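4.3 Unintended release during bimanual transfer

The most serious fault recorded in the trial period was the release of a held object while both arms were in motion. Of the 3482 episodes attempted at the Sistis site, 839 ended before the task was complete, and 70 of these were classed as unintended release. The remainder were planning time-outs, operator stops and communication losses, and are treated in Section 4.4.

Unintended release was first reported by the Arnberg team in June, when the left gripper opened while carrying a grater across the table. The object fell inside the guarded area and no person was near it. Work was suspended under the laboratory's safety procedure and the logs were reviewed before the arms were powered again. The review found that the gripper had received a valid open command. The command had been meant for the right arm.

The cause was traced to the message layer between the task planner and the two gripper controllers. Each controller accepted commands carrying its own address, but after a brief loss of connection the address table was rebuilt in the order in which the controllers answered. If the right controller answered first, the two entries were exchanged. The arms themselves used a separate channel and kept their correct identities, so the fault stayed hidden until a gripper was next asked to open. In most episodes both grippers were empty at that point and the exchange had no visible effect.

A second factor made the fault harder to recognise. The Dilon planner treated any opening of a gripper as the end of a grasp and recorded the step as a successful placement. Operators reading the summary alone would have seen a normal episode. It was only when Whitlock compared the force readings with the planner's record that the mismatch became clear - the force on the left fingers fell to zero while the planner still listed the right arm as active.

The tabletop task set was chosen for the follow-up tests, as it calls for frequent changes between arms and includes objects that differ widely in weight and stiffness (Figure 6).

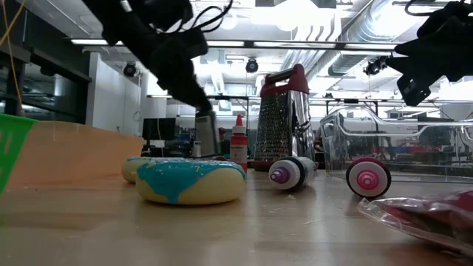
Figure 6. Tabletop workspace with both grippers, toy-coloured and metal objects, and bottles lying on their sides.

The connection was broken on purpose at a random point in each of 400 episodes, with arm speed held to the reduced setting. Under the original software the exchange of addresses was reproduced many times, and always followed the order of the controllers' replies. Under the revised software, in which each address is tied to the serial number of the controller, it did not occur.

Two further changes were adopted. A gripper that reports load now refuses an open command unless the planner names the held object in the same message. Any loss of connection, however short, also brings both arms to a protective stop, which must be cleared by an operator at the Sorensen console. The second measure has a cost in lost time, and several operators asked that it be relaxed for light objects. The request was declined, as the system has no dependable means of judging the weight of an object before it is lifted.

The revised software was installed on 06/09/2022. Episodes recorded before that date have been kept in the data set but are marked, and placements that could not be confirmed from the force readings are excluded from the success rates given in Section 5.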